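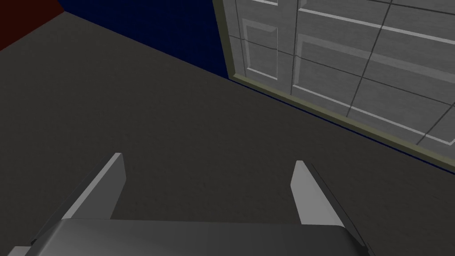 The pitch for a home robot has not changed much in my lifetime. It will fetch, it will tidy, and it will open the door when your hands are full. Haf Gethin heard that pitch too, and she is now 563 evenings into building one in a shared workshop, by the count in her notebook. I asked her what it can do.

"It can do a lot in the simulator," she said.

I have heard this answer before. The simulator is where every hobby robot is a genius. Floors are flat there, the lights never flicker and no part ever arrives with the wrong thread. Gethin's project, which she calls Grastemix, spends most of its life in rooms that exist only on a screen: plain dark floors, colored walls, a paneled door. The arm moves through them, the fingers open and close, and a score goes up or down.

She is better company than her score sheet. She will tell you which part of the plan she regrets (the first wrist, bought secondhand) and what it cost her (600 dollars, with shipping). What she will not tell you is when the thing will work, and I kept asking.

The bench version sits under a bedsheet at Betcombe, a members' workshop where the rent is low and the heating is a rumor. In February Gethin stopped working on it there altogether and moved everything to software. Her workshop partner, Heledd Price, thinks that was a mistake. "You learn more from one stripped screw than from a week of runs," Price told me. Gethin's reply was that a week of runs doesn't need new screws.

I lean toward Price. A simulated ball has the weight somebody typed in for it. A simulated table has no coffee on it. When a run goes well, you have learned that your code agrees with your model of the world, and you wrote both.

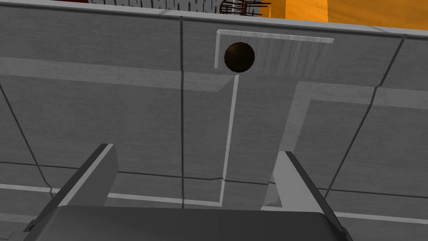

BETCOMBE, August 8, 2021

On the day I visited, the task was a small dark ball on a gray table, tucked into the corner of a low ledge. It's a mean spot. Two fingers need room on both sides of a thing to pinch it, and a ball in a corner gives up very little of that. You could roll it out first, or come at it from a different angle, or push it along the ledge until there's space. Gethin had opinions on all of these and a spreadsheet for each.

The control software is a package called Zavau, which she likes, and which Price calls "the weather" because it changes without asking. An update in the spring broke the gripper settings and took 2 weekends to put right. I asked whether a company selling a finished robot would have the same trouble. "They'd have a person on salary to have it for them," Gethin said.

She plans 200 runs on the ball before she touches the real arm again. Price has a bet against her, payable in sandwiches from Rowlands, the café across the road, that the first real attempt will send the ball under the band saw. I was invited to join the bet and did, on Price's side.

None of this makes Grastemix a waste of time. Gethin has taught herself more geometry than I ever kept from school, and she enjoys it - that much is plain after an hour beside her. My quarrel is with the word "nearly," which came up a good deal that afternoon. The arm was still under its sheet when I left, and she had gone back to the keyboard to change the angle of approach.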